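Short thread on what I'm doing with bonds this August. No forecasts past year end.

1. The central bank held again. The statement dropped the line about further tightening, and by 2:30 the market had priced in two cuts. I think it will get one of them, if that.

2. Wage growth is still running ahead of target. Rents have flattened but insurance and medical costs have not. A cut into that would have to be explained, and I didn't hear an explanation at the press conference.

3. The part people skipped is the balance sheet. Runoff continues at the same pace. You can't call policy easy while the bank is still letting paper mature and not replacing it.
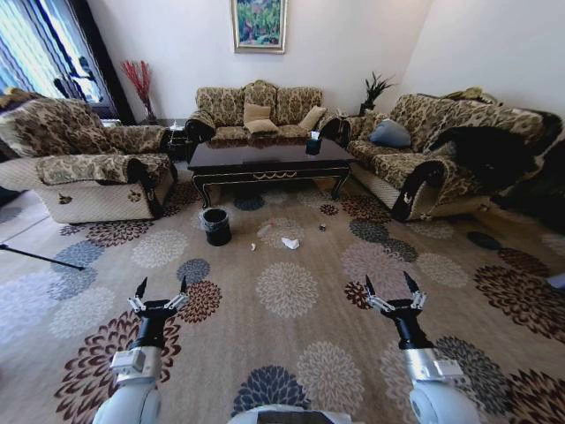
4. Supply is the other half. The Treasury's borrowing estimate went up, and most of the increase is going into bills. That keeps pressure off the long end for a quarter or two. It does nothing for the total.

5. Credit is where I disagree with most of my timeline. The Kostiuk high yield spread index closed at 171 over its investment grade version. I've followed it through two slowdowns and I don't like buying at that level. You are not paid much for being wrong.

6. Example: Grarnititz refinanced its term loan last month at a lower margin than the old one, with weaker covenants and flat earnings. The book was covered six times. Good for Grarnititz. I passed.

7. Ziritz went the other way and paid down debt out of cash. Its bonds barely moved. When the market doesn't tell those two companies apart, I'd take the one with less debt.
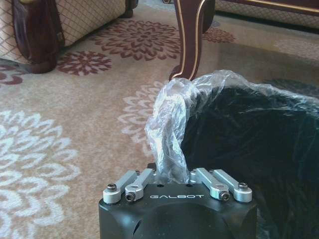
Plastic film over the carpet.

8. What I've done: cut credit to 30 percent of the bond side, moved the difference into notes of two years and under. No long bonds yet. I'd look again if the long end sells off on the next auction round.

9. Several of you asked about the Catthorpe short duration fund. I don't own it. The fee is fine, but read the holdings list, because there is more lower-rated paper in it than the name suggests.

10. Where I could be wrong: if payrolls turn negative, the cuts come fast and long bonds beat everything I own. I'm accepting that for now.

11. Next update after the inflation print. Replies are open but I don't answer questions about single accounts.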